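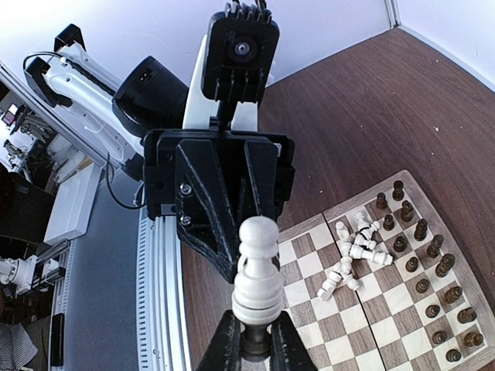 The Dobos chess kit says its two robot arms can set up a board for you. Can they? Setting up is harder than it sounds. A robot has to pinch each piece without tipping it. One white pawn is held upright between two black fingers, and that's good work. But look at the white pieces jumbled on the board, many on their sides! Picking one pawn from that pile is a tough job. The kit is for ages 6 and up. Before you ask for one, find out how often it drops a piece -- the box doesn't say.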